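Playroom & Storage › General
Thread: Colour sorting big bricks – does anyone's child keep it up?
Started August 6, 2025 by nandini_dsouza

nandini_dsouza
Original post

I keep being told to sort the big chunky bricks by colour. The woman at Hendriks said it, my sister-in-law says it, and the Rovent leaflet that came with our shelf unit has a whole page on it with a smiling three-year-old posting a blue brick into a blue tub. I don't believe a word. My two are three and five and the only sorting I've seen is "mine" and "give it back".

Before I spend more money I'd like to hear from people who have stuck with it for longer than a fortnight. What I've read says it teaches colours (they know their colours), speeds up tidying (doubtful) and makes for "calmer play", whatever that is.

Open-fronted bins do seem better than lidded ones, I'll give them that. You can see in and so can they. But the shops never seem to have the colours you want. Ours are yellow and red and most of our bricks are green.

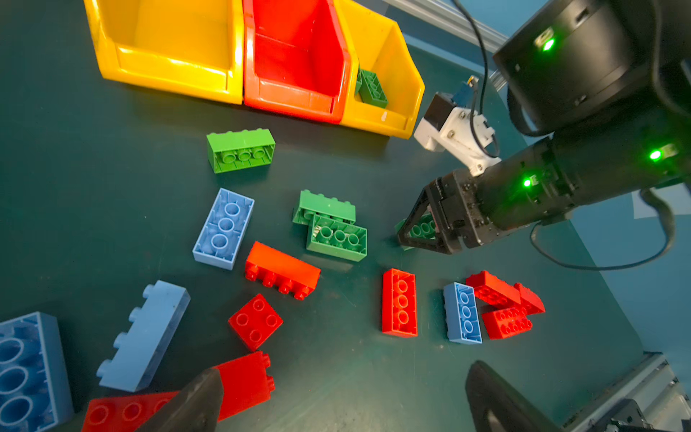 Two yellow bins, one red, and a lot still on the table

So what goes in a yellow bin if you own hardly any yellow bricks? Do I buy green bins? Do I buy yellow bricks? I can see who benefits from that.

vlasta_stan
Re: Colour sorting big bricks

We did it for most of a year and I'd do it again. The colour of the bin doesn't matter, you just say "greens in the end one" and they get it. Mine was nearly four. She liked it as a game and then it became the way we did things.

I did the first sort myself on a rainy afternoon with the radio on, and after that it was five minutes before bath.

nandini_dsouza
Re: Colour sorting big bricks

And who was doing those five minutes, you or her?

vlasta_stan
Re: Colour sorting big bricks

Mostly me by the end, if I'm truthful. She did the reds.

Spyros_A
Re: Colour sorting big bricks

There you go. I have 2,000 of the small ones in the loft, sorted by colour in fishing tackle boxes, and I can tell you it's the worst way to do it for small bricks. You want a thin grey plate and you're digging through every grey thing you own. Sort by shape. The eye picks colour out of a mixed pile with no trouble at all, it's shape that's hard.

With the big toddler ones there are hardly any shapes to begin with, so sort by nothing. One big tub. My brother's lot have had the same tub for years and no one has suffered.

mayuree.b
Re: Colour sorting big bricks

Disagree about one big tub. A deep tub gets tipped out every single time because they can't see the bottom, and then you've got the lot on the floor when they only wanted six. Shallow and open is the thing. I'd take three shallow bins of mixed bricks over one deep one, and over three sorted ones as well.

I'm a childminder in Fidbridge, so I've watched this with other people's children for years. They go to where the bricks are easy to reach. I have never seen one stop to admire the order.

The other thing I'd ask is whether it's the bins at all. People put a lot of effort into making the play area look right and then wonder why it doesn't get used differently. Painted clouds, stars up the wall, lovely. I've done it too.
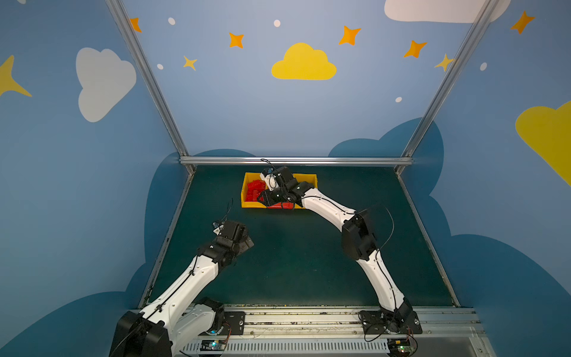 chaltu_n
Re: Walls, paint and bins (was: Colour sorting big bricks)

Changing the title as I want to pick up the wall business. I painted our box room in blues with big clouds along the bottom, and I don't think it's wasted. Ours spend longer in there than they did when it was magnolia. They've also got a rug now and the door doesn't stick any more, so I can't swear it was the paint.

What I'd warn people about is "wipe clean" emulsion. I used the Atar one, and felt tip did not wipe clean. It wiped into a larger, paler felt tip. I paid extra for that. If you're doing a mural low down, do it in eggshell and keep the leftovers in a jam jar for touching up.

mayuree.b
Re: Walls, paint and bins

I'd want to see it without the rug!

chaltu_n
Re: Walls, paint and bins

Fair. I'm not rolling it up to find out.

nandini_dsouza
Re: Walls, paint and bins

Can I add a question about cleaning while you're all here? I've been offered a job lot of second-hand big bricks, 300 of them for 30 pounds, and the seller says they've been "deep cleaned". I asked how and got a thumbs up. The outsides will look fine whatever she's done. It's the undersides I worry about, all those tubes and the narrow bits between the tubes and the wall.

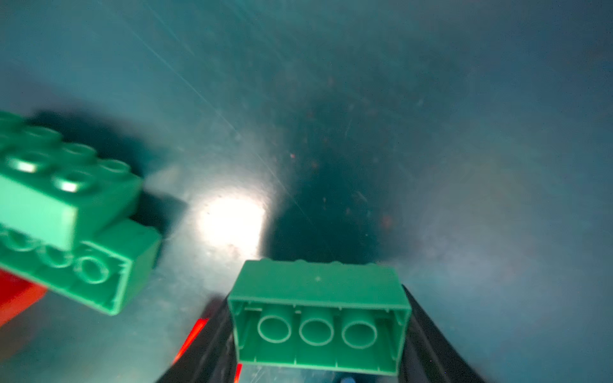
My sister-in-law puts hers through the dishwasher in a net bag and swears by it. I've read that warps them. I've also read that it doesn't. Both from people who sounded very sure of themselves.

Spyros_A
Re: Walls, paint and bins

Washing-up bowl, warm water, squirt of liquid, leave them an hour, then an old toothbrush for the insides of the ones that need it. Rinse, shake, and dry them open side down on a towel. I wouldn't put plastic of unknown age through a dishwasher. I've done it and got away with it, and I've done it and ended up with bricks that wouldn't grip, so I'm no help on the science.

The drying is the part people rush. If you bin them up damp they smell like a flannel.

vlasta_stan
Re: Walls, paint and bins

Net bag in the dishwasher on the coolest wash, no drying cycle, never had a warped one. I think people who get warped ones are putting them on the bottom rack next to the heater.

Spyros_A
Re: Walls, paint and bins

Mine were on the top rack.

vlasta_stan
Re: Walls, paint and bins

Then I don't know what to tell you.

chaltu_n
Re: Walls, paint and bins

Nandini, at that price I'd take them and wash them yourself whatever she says. "Deep cleaned" means a baby wipe.

Going back to the walls for a moment, I'd say to anyone doing clouds and stars that you should decide what will stand against the wall before you draw anything. I had a beautiful cloud that spent its whole life behind a bookcase. Keep the bottom part plain and simple, big rounded shapes in one darker blue, and put the fiddly stars up high where they'll be seen and not kicked. 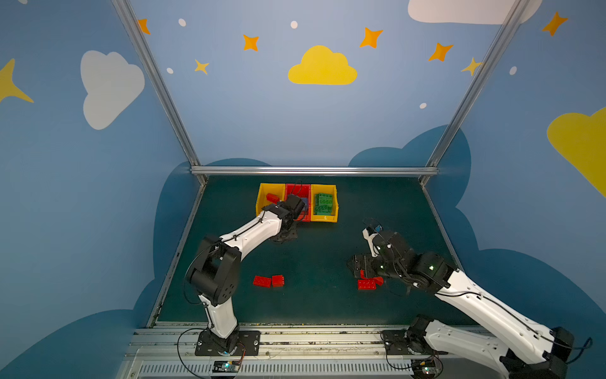 I used a dinner plate for the curves and a card template for the stars, four points each, different sizes so they didn't look like wallpaper. The orange needed three coats over blue. Yellow needed more than that and I stopped counting. If I did it again I'd put white under every star first.

nandini_dsouza
Re: Walls, paint and bins

I'm not painting anything, but thank you, that's the most useful thing on walls I've read.

For the bricks: I'm going with shallow bins, mixed, and no labels. I rang Rovent to ask if they do the open-fronted bins in green and they do, as item 505, out of stock until September. So that's that decided for me as well.

Still not convinced about the dishwasher.

vlasta_stan
Re: Walls, paint and bins

Try it with six you don't like.

mayuree.b
Re: Walls, paint and bins

And tell us if they grip afterwards, because I've got a box of sticky ones from the church sale and I'm not scrubbing them all by hand if I can help it.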